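Plastic storage should be kept until it splits, and I would say so to anyone on Gutcombe who is about to bag theirs up in July. The fashion is for wicker and glass jars. I have tried both. Wicker catches on jumpers and a jar needs two hands.

Coloured plastic gets called cheap, mostly by people who have never had to wipe down a shelf on a Thursday night with school bags still to pack. A smooth side takes one pass of a cloth. Creases and corners take longer, and I accept that. I also like the colours. Beige and salmon pink went out years ago, and they are easier to live with than the grey that replaced them.

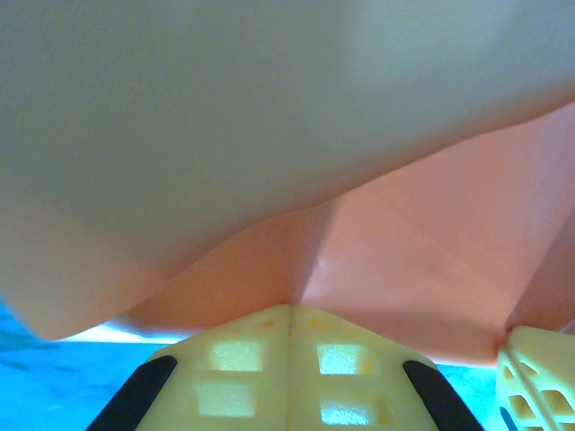
Olanrewaju Idahosa wrote back that I was being too kind to creases, that dust settles in them for good, and that a plain tub would do the same work. Fair enough for the kitchen. In a bedroom I would still take the one with some shape to it, and I paid 4 pounds for my last one at the Jirklow sale.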